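Why Does a Blanket Keep You Warm?

Put your hand on a blanket that has been lying in your room all day. It is no warmer than the floor or the chair. So how does it make you warm when you get under it at night?

The answer starts with you. Your body makes heat all the time, even when you are asleep. It gets the energy to do this from the food you eat. Heat always moves from warmer things to cooler things, so on a cold night it leaves your skin and goes into the air of the room.

A blanket slows that down. It does this mostly with air. Air is very bad at passing heat along, as long as it stays still. If it can move, it carries heat away with it. That is why a windy day feels colder than a calm one.

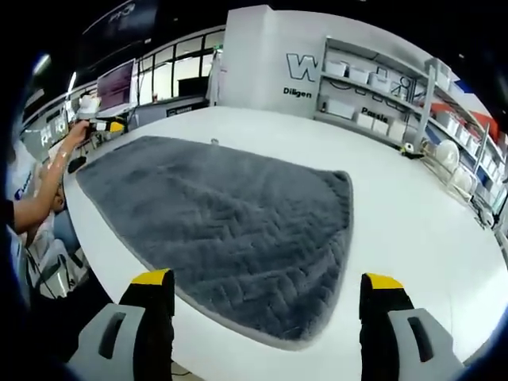 Fleece is made of very thin threads that have been brushed until they stand up and tangle. The spaces between the threads are full of air, and the air can't move around much in there. Your body warms up this trapped air, and the warm layer stays close to you.

Wool works in much the same way. Sheep's hair is naturally crinkly, so the hairs don't lie flat against each other. Feathers do it too. Birds fluff themselves up in January to hold more air.

When a blanket gets soaked, water fills the spaces where the air was. Water carries heat away much faster than air does, and this is why wet clothes feel so cold.

Try it yourself

You need two jars with lids, a thick sock, a thermometer and a grown-up to pour the warm water.

Fill both jars with warm water from the same jug. Close the lids and pull the sock over one jar. Leave them side by side for 54 minutes, then measure the water in each one. Write down both numbers.

Now do it again with an ice cube in each jar and no water. Before you start, guess which ice cube will melt first - the one in the sock or the one without. Check every 8 minutes.

Words to know

Insulator: something that heat moves through slowly.
Fiber: a very thin thread or hair.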